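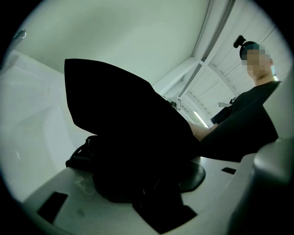
We use cookies to count visits to this newsletter page. Accept / Settings

Soft goods: where the Trilby work stands

Most of the hours on Trilby this season have gone into soft black fabric. Hard objects were the easy half. A mug has a handle in the same place every time you reach for it, and after a few dozen demonstrations the policy will usually find it. Fabric has no fixed shape, so each demonstration starts from a different heap, and the person doing the showing has to decide where to take hold.

For readers who joined the list after the January issue: we teach by hand. The demonstrator holds the Jitero gripper, works the fingers with the trigger, and does the task at normal speed. The camera on the gripper records what the fingers see, and the motion is worked out afterward from the video. The robot arm in the next room uses the same fingers and the same lens, so what it learns from is close to what it will see when it tries the job alone.

Our target for the fabric set is 2,000 accepted demonstrations. We have 1,948. Another 62 were turned back at review and are kept in a separate folder, which Charoen Somboon is going through again to see which can be trimmed and used. He expects to save some of the ones where only the ending went wrong. The ones with a bad start are harder, as the arm copies the start most faithfully of all.

What gets a demonstration turned back

The most common fault is hesitation. A person picks up a fold, doesn't like it, lets go and picks it up again. That's normal behavior for anybody sorting laundry, but the policy can't tell the first attempt from the second and learns to dither. We now ask demonstrators to look first and move second. If the first hold is bad, finish the grip, set the item down, and start a fresh recording.

The next fault is lost tracking. When a big piece of fabric is lifted toward the lens, it can cover most of the picture, and the software has little left to judge position by. Dark fabric is the worst for this because it gives almost no surface detail of its own. Ceilings help a great deal here. Beams, slats and light strips are good landmarks if they stay in view, and a plain wall is close to useless. Kulap Phuthong rewrote the starting instructions with this in mind, and the new version asks people to keep part of the slatted ceiling visible through the lift.

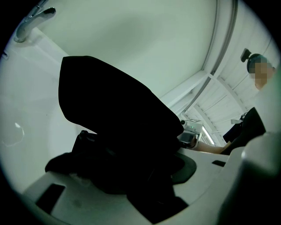
Black fabric filling the middle of the gripper camera's view, with the faucet at upper left and the ceiling slats to the right.

The last fault is speed. A few people move much faster when they know they're being recorded, and a few slow down to a crawl. Both kinds can be used in small amounts. Kulap's rule is to do the task the way you would if you were half listening to the radio.

Why not remote control

We still get this question, so a short answer. We did try driving the arm directly with a pair of controllers, and for hard objects it worked well enough. The recordings are clean and there is no tracking to lose. With fabric it was slow. The operator can't feel the cloth go tight, and ends up pulling too far or stopping too early to be safe. By the end of a shift the demonstrations were cautious in a way we didn't want the arm to learn.

The hand-held tool gives some of that feel back. You notice the weight of a fold through the grip and correct without thinking about it. We have kept the remote setup for one purpose – fixing failures. When the arm gets stuck during a test run, an operator takes over from that point and finishes the job, and the takeover goes into the training set with a tag on it. Version 2 of the takeover screen is being tested now. It saves the stretch before the handover as well, which the first version threw away.

Changes to the tool

Flakura, who mold the gripper shells for us, have sent a revised trigger with a shorter pull. People with small hands had complained about the old one, and they were right. The new trigger fits the old shell, so there is no need to send anything back. If yours still has the long pull, ask Charoen and he'll swap it at your next session.

Please also wipe the lens before you begin. A smear near the edge is hard to notice on the preview and very easy to notice at review.

Hemmin, who have been waiting patiently to run their own fabric tests, will get the trained policy once the set is full and we have had a week with it on our own arm. They plan to try it on items we haven't recorded. We expect it to do worse on those, and would like to know how much worse.

Sessions

Recording sessions for the remaining demonstrations start at 9:30 in the morning and stop at noon. Afternoons are for review. If you have done hard objects only, you'll need the short fabric briefing first, and Kulap is giving it at 9:00 before each session. Bring nothing with you. Wear short sleeves if you can – long cuffs catch on the cloth and spoil otherwise good recordings.

The next issue will have the first results from the arm, including the runs that went badly.

Contact the Trilby team | Newsletter archive | © Trilby project, all rights reserved | Back to top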